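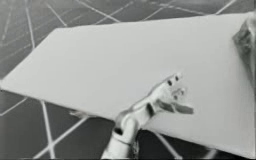
Pale slab over gray tile, rendered.

Jul 20, 2020

I have put off writing up the bathroom floor because most of what went wrong was arithmetic, and arithmetic makes for slow reading. Hywel Gittins asked for the numbers, though, so they are below with the mistakes left in.

The room is the small one at the back of the house on Grirkgate. It is longer than it is wide, none of the corners are square, and the floor is plywood on joists. The previous covering was sheet vinyl glued straight to the subfloor. It came up in strips over two evenings with a heat gun and a wide scraper. The glue residue took longer than the vinyl did. I used a solvent-free remover, waited the full time on the label, scraped, and repeated until a wet sponge stopped turning brown.

Before buying any tile I checked deflection. The rule I worked to is the span divided by 360, measured in the same units, for ceramic. Natural stone wants 720. My joists passed for ceramic and failed for stone, which settled the question of what to buy. Anyone with an older house should do this calculation first. A floor that flexes will crack the grout, then the tile, and no adhesive on the shelf will change that.

Flatness is a separate matter from level, and it took me a while to stop mixing the two up. A floor can slope toward the door by a noticeable amount and still take tile well, provided the slope is even. What it can't have is dips and humps. I laid a long straightedge in every direction, slid a feeler gauge under it, and penciled the gap on the plywood at each spot. The worst dip was beside the tub, where a joist had been notched for a pipe at some point. I sistered that joist from below, through the ceiling of the closet underneath, and the dip closed up by half. Self-leveling compound took care of the rest.

The compound was Julldale, the slow-setting version. Pour it in one go. I mixed the first bucket too thick, saw that it wouldn't run, and added water, and the patch I made with it was soft enough to scratch with a key the next morning. It had to come out. The second attempt followed the bag exactly and was fine. Mix to the stated water weight with a kitchen scale. The lines on the side of a bucket are not accurate enough.

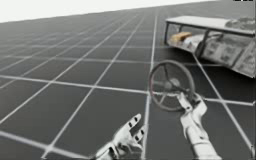
Layout came next. Most guides tell you to snap two centerlines and work outward, and for a square room that is correct. In a room with crooked walls you have to pick which wall you are going to agree with. I picked the one opposite the door, as it is the one you look at when you walk in, and let the error collect behind the toilet. To find the amount of error I measured both diagonals. In a true rectangle they match. Mine differed by almost 20 millimeters, and the cut tiles along the left wall taper accordingly. You can see it if you crouch. I have only caught one guest crouching.

I use the 3-4-5 method for the square reference line, in the largest multiple that will fit in the room. A small framing square is no good over that distance, as a tiny error at the corner turns into a large one at the far wall. Snap the lines in chalk, then go over them with a fine marker, or the first pass of the sponge will remove them.

Tile count: the supplier's calculator told me 49. I added ten percent and rounded up, for a total of 54. That was enough, with a couple left in the closet for repairs. If I had gone for a diagonal pattern I would have allowed fifteen percent or more, because the offcuts from a diagonal layout are triangles and hardly ever get used again.

The tile itself is a matte porcelain sold under the name Jugah. It is dense stuff. A score-and-snap cutter handled the straight cuts if I made a single firm pass with the wheel. Going over the score line twice gave a ragged break every time. For the notch around the toilet flange I borrowed Ieuan Penry's wet saw, which needs a new blade and, in my opinion, a new fence. I checked each long cut against a square before moving on.

Thinset was a polymer-modified type from Suvico. I used a half-inch square-notch trowel with the ridges combed in one direction, parallel to the short side of the tile, and back-buttered every piece. Lift one tile early on and look at the back of it. Mine showed gaps in the corners, so I held the trowel at a steeper angle from then on. Coverage in a wet room should be 95 percent or close to it.

Grout joints are an eighth of an inch. I went with a light color against the darker tile, against Hywel's advice, and he was right that it shows hair and dust. It also shows the lines of the layout, and I spent long enough on those that I want to see them. Mix small batches, pack the joint with the float at a low angle, and cut across the joints with the float nearly upright to take off the excess. Then wait. I washed the first section too soon and pulled the joints low. They are still low. The haze came off with a dry cloth the next day.

At the tub and all along the walls I left a gap and filled it with color-matched silicone. Grout does not belong there. Two surfaces that move separately will crack it.

Total cost of materials was just under 2000, including the compound I threw away and a pair of knee pads I should have bought a decade ago. The job was started in February and then sat half done while I waited on the flange extender, which came in the wrong size and had to be sent back.

Still to do: the threshold strip, and the door, which now needs its bottom edge trimmed to clear the new floor height. I have marked the line and taken it off its hinges. It is leaning in the hall.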